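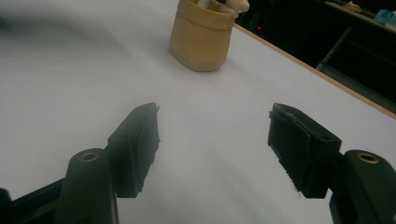
Thread last updated 14th July

I teach media literacy to ninth graders in Jesitham. A few people asked how I run the unit on local news sources, so I'm putting it in one thread.

1/ The unit takes eight class periods of 45 minutes. I used to do it in five and the last part got rushed every time.

2/ We start with a single story. This year it was the Ledesma bridge closure. Students get the city's press release first and read it with no other material.

3/ Then they get the version that ran in the Clirnell paper, which was 360 words. They underline every sentence that came straight from the release. Most classes find more than half.

4/ I don't tell them that's bad. Small papers have small staffs. I ask what a reporter would have needed to do to add one new fact, and how long it would take.

5/ Day three is phone calls. Students write the questions, we pick four, and I call the public works office on speaker. In February they called back during a different class, so check your schedule first.

6/ Day four is the archive. The county library gives us logins. If yours doesn't, ask whether they have microfilm. Kids like the microfilm more than I expected.

7/ For notes we use Droteck, mainly for the side-by-side view. Paper works too. I ran it on paper for two years with two columns and a highlighter.

8/ Days five through seven they write their own story, 1000 words at most. Every claim gets a source in the margin. No source, it comes out.

9/ Last day they trade and check each other's margins. I grade the checking as well as the writing, 40 points for the checking and 60 for the story.

10/ Common problem: students treat "officials said" as a source. I make them write down which official, and where and when it was said.

11/ Second common problem: they quote a neighborhood group post as if it were a witness. We spend half a period on how to contact the person who posted and what to do if there's no answer.

12/ Someone asked about middle school. I'd cut the archive day and shorten the final story to a page. The press release comparison works fine with sixth graders.

13/ Handouts are in the shared folder linked in my profile. The grading sheet is the newer one. Ignore the one marked old.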